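Korkville Strings Programme
Progress report to the Sadeghi Fund
Period covered: January to March
Prepared by Sombat Onsri, programme lead

1. Summary

Group violin and viola teaching continued at both sites through the period. Enrolment stands at 21 pupils, against 4 teaching groups. The bow-hold unit set out in the application has been taught in full at Korkville and in part at Totlow. Spending is within budget under every heading except instrument repair, which is dealt with in section 5.

2. Teaching delivered

The two Korkville groups completed the bow-hold unit before the half-term break and moved on to détaché in the upper half. Work on string crossings was brought forward by two weeks. In the original scheme it followed the first third-position exercises, but several pupils were raising the right shoulder to reach the lower strings, and this needed attention before anything was added to the left hand.

The first Totlow group is on schedule up to the end of the slow bow exercises. The second started late, as its room was not released to us until the middle of January. It has covered open strings, first-finger placement and the D major scale over one octave. Martelé has been deferred for this group until next term.

Violas are now taught in the same sessions as violins, with separate parts for the last fifteen minutes. Reading the alto clef remains slower than planned. We have replaced the printed flash cards with short duets in which the viola part stays within a fifth, and this will be reviewed in June.

3. Assessment

Each pupil played a set scale, a prepared piece and eight bars at sight. Marks were given for intonation, bow distribution and pulse, on the scale agreed with the Fund. Intonation was the strongest element in all groups. Bow distribution was the weakest, chiefly through too much bow being spent on the first beat of the bar. Sight-reading was marked but not counted, as the Totlow pupils had not had enough practice at it.

A total of 167 pupil-hours was recorded in the registers at Totlow. The Korkville registers are being transferred to the same format and the figure will be sent separately.

4. Practice materials

The practice booklet has been revised and reissued to all pupils. Changes are as follows:

Fingerings added to both scale pages.
Metronome marks lowered for exercises 3 to 7.
Exercise 9 rewritten to avoid the extended fourth finger.
Viola version set in alto clef throughout, including the duets.

Parents asked for recorded backing tracks. Piano parts for the first six pieces have been recorded at two speeds, and the remainder will follow next term. 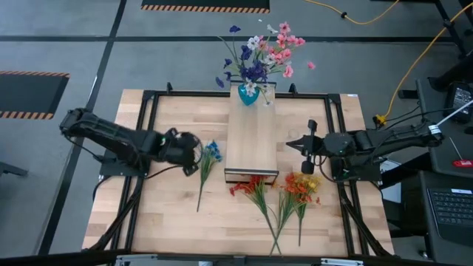 Issue 4

5. Finance

Expenditure in the period was £3,556. Tutor fees were the largest item, followed by room hire. Repair costs exceeded the allowance after two violas from the Wokach loan set needed new bridges and one needed its fingerboard planed. We ask that the excess be met from the unspent travel line. No increase in the total grant is sought.

6. Risks and next steps

The Wokach loan agreement ends in July. If it is not renewed, four pupils will be without instruments for the autumn term. A renewal request has been sent and a reply is awaited.

Work planned for next term: third position for both Korkville groups, martelé for the second Totlow group, and a joint rehearsal in the last week. The next report will include the combined registers and the second set of assessment marks.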